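Before You Pay for a Tidying Robot: Workshop and Household Tips

Filed under: Tools, Buying
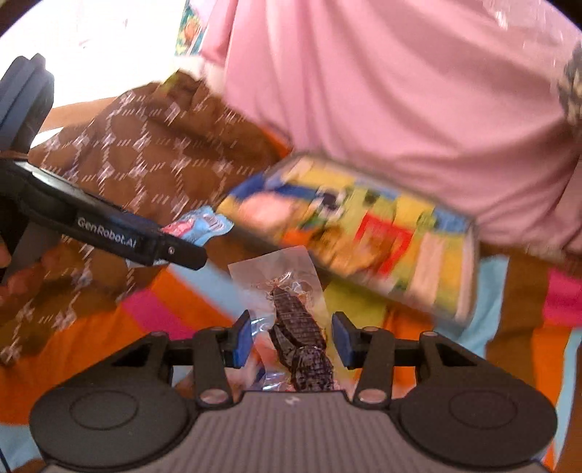
Lâm Khổng wrote in to say that the budget for one of these should start with the fingertips, and that the arm is the part you can haggle over. A rep for Rodwood had told him the same pads would do for blocks, books and anything in a bag. He asked for that in writing and is still waiting.

I'm with him. I have read a lot of brochures this year and they all pick up the same stiff little cube off the same bare table. My house has cloth on everything. Clear plastic wrinkles and throws back the light, and a toy in a bag has no fixed shape to grab. If a seller can't tell you how the thing copes with that, keep your wallet shut.

Take your own mess to the demo. Pack a bagged toy, a small crimped packet, a flat printed box and a bunched-up bedspread. Put them down in a heap and don't let the sales person straighten anything first. Bresau let me do this on a Wednesday and were decent about it. Another showroom told me their table was "calibrated," and I left.

Ask what the price covers. The Trirngate starter bundle I was quoted came to 3,000 with one arm and one pair of fingers. The mount was extra. So was the second year of software, which they only brought up when I asked what happens in month 13.

Price the pads by the year. Soft fingertips wear, and you want to know what a set costs and whether you can change it yourself with a screwdriver. I was told up to 60 days between sets "in normal use." Normal use was not defined anywhere in the paperwork.

Check the opening against your stuff. Measure the fattest thing you expect it to lift, then ask how wide the jaws go with the pads fitted. The spec sheet may give the width without them.

Count your own hours. Rukhsana Sethi kept a log of how long she spent picking up after the kids, and got eight minutes a day. She had been ready to order. She bought two lidded bins and a rake for the blocks, and says she'll look at it again in July.

If you still want one, rent. Đinh does a 21-day hire on a two-finger arm, deposit refundable, and you learn more in the first weekend than from any video. Write down each time you have to step in and help. Sellers tend to leave those minutes out of the savings.

Leave room for the dull items too: a surge protector, a bench that doesn't wobble, a better lamp with a shade on it so you don't get glare off shiny packaging. I'd put money aside for those before the arm. They stay useful if you send it back.

Next month: label makers, and whether the cheap tape peels.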